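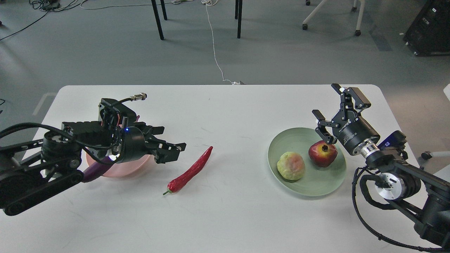

Obst rechts, Gemüse links: Wie viele Demos braucht ihr dafür?

schraubstock_ole
29. November 2020

Moin zusammen,

ich lerne gerade zwei Arme per Fernsteuerung an, Aufgabe wie oben im Titel. Auberginen und Chilis gehören auf den rosa Teller, alles mit Kern auf den grünen. Jedes Kleinkind kann das, ich brauche dafür zwei Führungsarme, ein Fußpedal und offenbar einen Physiotherapeuten.

Stand der Dinge: 60 Demos aufgenommen, alle von mir, alle mit Pedal links für Start und rechts für Verwerfen. Trainiert wird über Nacht mit Pidmont, Standardeinstellungen. Die rechte Seite läuft brauchbar. Links greift die Policy nach der Aubergine, hebt sie an und bekommt dann Zweifel am Leben. Sie steht über dem Teller und zittert.

Frage also: einfach mehr Demos, oder mache ich beim Vormachen etwas falsch?

Gruß, Ole

kabelbinder77

Mehr Demos. Unter 300 würde ich gar nicht erst ins Log schauen. Wir hatten im Juli ein ähnliches Problem mit Schraubendosen und haben uns wochenlang über Hyperparameter gestritten. Dann hat jemand einfach weiter aufgenommen und es ging.

hviid_fan

Widerspruch. 300 schlechte Demos sind dreihundertmal derselbe Fehler, nur mit mehr Festplatte. Das Zittern kenne ich: Der Bediener hält über dem Teller an und überlegt, und der Arm lernt das Überlegen gleich mit. Ole, machst du da eine Pause?

schraubstock_ole

Ich mache da keine Pause. Ich orientiere mich kurz.
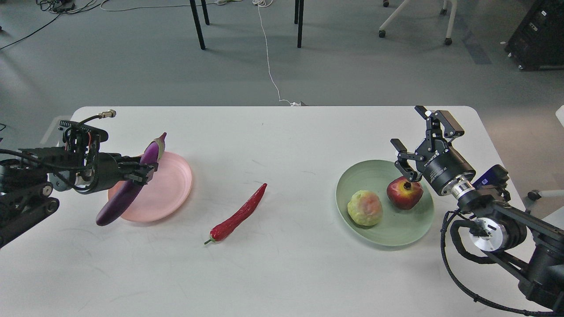
Aubergine im linken Greifer, rosa Teller noch leer. Genau an der Stelle wird orientiert.

hviid_fan

Also eine Pause.

Schau dir mal die Griffhöhe an. Du hast sie schräg im Greifer, das dicke Ende hängt nach unten. Wenn du so ablegst, kommt das dicke Ende zuerst auf und der Rest rollt, wohin er will. Vermutlich zögerst du deshalb. Greif sie näher am Schwerpunkt, dann traust du dich auch schneller runter.

pedalritter

Kurze Zwischenfrage: Wartet der rechte Arm bei dir immer über dem Obst, während der linke arbeitet? Bei der Hviid-Steuerung ist das tödlich. Wenn die Führungshand müde wird, sackt der Greifer Millimeter für Millimeter ab, und im Datensatz steht dann "langsam auf Obst drücken" als Teil der Aufgabe.

schraubstock_ole

Äh. Ja. Ich habe ja nur zwei Hände und die rechte muss irgendwo hin. Moment, ich suche was raus.
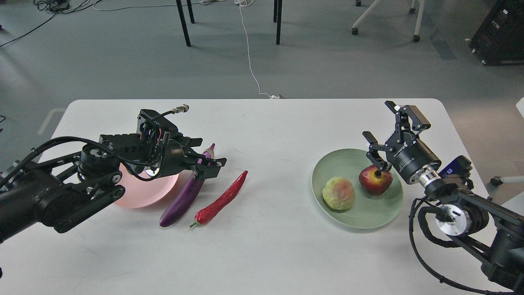
Links über der Aubergine, rechts auf Tuchfühlung mit dem Obst.

pedalritter

Na bitte, der eine Finger liegt schon auf. Gewöhn dir eine Parkposition an, Handbreit höher und weg vom Teller. Ich habe mir für die Führungsarme zwei Ablagen aus Lochblech gebogen, hässlich, aber die Schulter dankt es.

kabelbinder77

Ihr macht da eine Wissenschaft draus. Das mittelt sich bei genügend Daten weg.

hviid_fan

Systematische Fehler mitteln sich nicht weg, das ist ja gerade das Systematische daran.

kabelbinder77

Unser Datensatz hat 2,154 Episoden, davon ist gefühlt die Hälfte Murks, und die Dosen stehen trotzdem im Regal.

(Ja, das Komma ist ein Tausenderzeichen, der Export von Allow schreibt das so. Nein, es sind keine zwei Komma eins fünf vier Episoden.)

lurchi_im_labor

Lese sonst nur mit, aber: Variierst du die Startpositionen? Als ich mit dem Pavholm-Gestell angefangen habe, lag bei mir alles immer gleich da, weil ich ein ordentlicher Mensch bin. Die Policy konnte dann hervorragend eine Stelle auf dem Tisch anfahren. Ob dort etwas lag, war ihr egal.

schraubstock_ole

Teils, teils. Angefangen habe ich mit allen vier Sachen auf dem Tisch zwischen den Tellern, und die Reihenfolge war fast immer gleich: Gemüse zur linken Hand, Obst zur rechten. Mir war das logisch vorgekommen, weil dann kein Arm über den anderen muss.
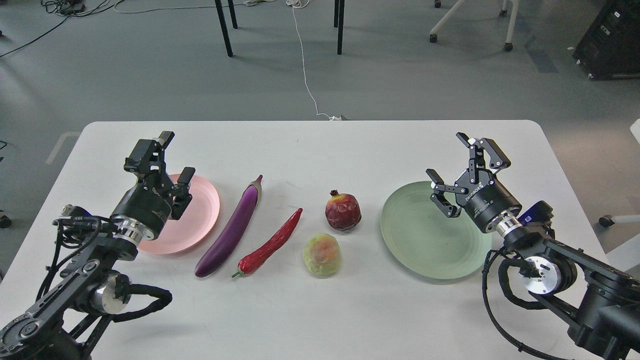

Wenn ich euch richtig verstehe, lernt das Ding so "linke Hälfte nach links" und hat von Gemüse nie gehört. Ich würde jetzt also mischen, auch mal den Granatapfel neben den rosa Teller, und dann eben umgreifen oder übergeben. Übergeben kann ich allerdings nicht. Beim letzten Versuch ist die Chili unter die Heizung gerollt.

hviid_fan

Übergeben lass erst mal. Leg in der Mitte ab und nimm mit dem anderen Arm wieder auf, das sind zwei einfache Griffe statt einem schweren. Und die alten Demos mit Orientierungsphase würde ich rauswerfen oder wenigstens die Standzeit rausschneiden.

kabelbinder77

Nicht rauswerfen! Daten wirft man nicht weg.

pedalritter

Doch.

schraubstock_ole

Kompromiss: 4 davon behalte ich aus Sentimentalität, der Rest kommt in einen Ordner namens "alt". Morgen nehme ich neu auf, mit Parkposition und gemischt. Hat jemand noch die Maße von den Lochblechablagen?

pedalritter

Such ich dir raus, die Skizze liegt in der Werkstatt. Nimm 1,5er Blech, das dünnere federt.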